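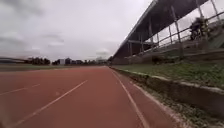
## Watch reads far short on a 400 m track. Settings or hardware?

**Isla Crichton**

I do one track session a week at the club oval in Koditz, always in lane 1, always counterclockwise. The track is a standard 400 m. My watch is a Tristico, the basic model without dual-band, worn on the left wrist. On the road it agrees with measured courses closely enough that I have never looked into it.

On the track it doesn't. Last session, in October, I recorded these:

- 2 laps, steady, running continuously: 689 m on the watch
- 300 m rep from a standing start at the 300 m mark: 233 m on the watch

The lap button was pressed on the line both times. Pace for both is useless as a result. The watch shows me running the steady laps far slower than the stopwatch does.

Settings as I have them:

- Satellite mode: Economy
- Recording: Smart
- Activity type: Run
- Auto-pause: on
- Firmware: current

I start the activity as soon as I get out of the car and walk over, so it normally has a fix by the time I warm up. There is a large multi-storey concrete building nearby. I have read that tracks are hard for GPS, but I expected a small error, and in the other direction. A friend's watch always reads long. Is the hardware faulty, or is this what Economy mode does? I would like to fix it without buying a foot pod if possible.

---

**Anjana Gazi**

Probably settings. Your two readings have different amounts of error for a reason, so it helps to separate them.

**The steady laps.** You ran 800 m and the watch stored 689 m, so 111 m is missing. The straights on a track are easy for any receiver. Nearly all of the loss will be in the bends, and there are four of them in that run. That makes 27.75 m lost per bend.

A standard bend is a semicircle. Lane 1 is measured 30 cm out from the curb, giving a radius of 36.8 m and an arc of 115.6 m. If the watch draws the bend on a tighter radius, the loss is pi times the difference in radius. A loss of 27.75 m means the drawn curve sits 8.8 m inside the real one. Open the map view and zoom in. I expect you'll see two straights joined by ends that are visibly flattened.

Two things can cause that:

1. Sparse points. The watch joins stored points with straight lines. At 4 m/s with a point every 15 seconds, each line covers 60 m of arc but is only 53.5 m long. That costs you 12 to 13 m per bend, so it explains part of the loss but not all of it.
2. Smoothing. In low-power modes the receiver sleeps between fixes and the filter assumes you kept going in the same direction at the same speed. On a road that assumption is usually good. On a bend it is wrong the whole way round, and heavy smoothing pulls the path inward.

Economy turns on the second and Smart turns on the first. Together they can produce your figure.

**The 300 m rep.** Here 67 m is missing over a much shorter distance. The 300 m mark is just before the end of the first bend, so the rep contains one complete bend and a short piece of another. If a bend costs you 28 m, that leaves 39 m to find. Most of it will be the standing start. The filter has you stationary and takes several seconds to accept that you are moving. Auto-pause makes it worse — the timer and the distance both wait for a speed threshold, and in Economy mode the speed estimate is late. If the elapsed time of the rep on the watch is less than your stopwatch time, auto-pause is confirmed as a cause. 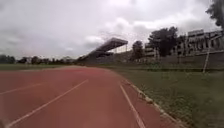

I would change these in order and run the same 2 laps after each one, so you know which setting mattered:

1. Auto-pause off.
2. Recording to Every Second.
3. Satellite mode to the highest setting the watch offers.
4. Activity type to Track Run, if your model has it.

Track Run works differently from the rest. It takes a lane number from you, fits your first few laps to an oval of known size, and then reports distance from the fitted oval. It needs the right lane. Each lane has its own lap length when run all the way round:

| Lane | One full lap |
|---|---|
| 1 | 400.00 m |
| 2 | 407.04 m |
| 3 | 414.70 m |
| 4 | 422.37 m |
| 5 | 430.03 m |
| 6 | 437.70 m |

Those assume lanes 1.22 m wide and the standard bend. Lanes from 2 outward are measured 20 cm from the line on the inside, which is why the first step is smaller than the others. Older tracks can have a different bend radius. The lap in lane 1 is still 400 m, and with the same lane width the extra distance per lane is the same too, because the radius drops out of the subtraction.

Your friend's watch reads long for the opposite reason. It stores a point every second with little smoothing, and the small sideways errors add up as extra distance. Expect yours to move in that direction after step 2. A small overread is normal and is not a fault.

If you still get anything close to 689 m with all four changes made, then I would suspect the antenna and contact support.

---

**pk_intervals**

get a Mondal pod and turn the gps off. I did this two winters ago at the track in Grumamer and never looked back. you calibrate it once over 2 laps and it stays put unless you change shoes. also wear the watch on the outside wrist

---

**Isla Crichton**

Thanks both. The map looks the way Anjana said, with both ends flattened, and the elapsed time for the rep was short against the stopwatch, so auto-pause was part of it. It's off now.

My model has no Track Run. I've set recording to Every Second and left Economy on for the next session so that only one of the satellite settings changes at a time.

On the wrist: does it matter which one? Going counterclockwise the left is the inside arm.

---

**Anjana Gazi**

Not for this. Moving the watch from one wrist to the other changes its path radius by well under half a meter, and pi times that is a meter or so per bend. You are looking for 28. Leave it where it is until the settings are done, otherwise you have changed two things between tests.

On the pod, calibration holds well at the pace you calibrated at. Check it again at rep pace before trusting it for the 300s — stride pods can drift when the pace changes a lot. For splits I would use the lap button and the painted marks either way, and compute pace from the known distance.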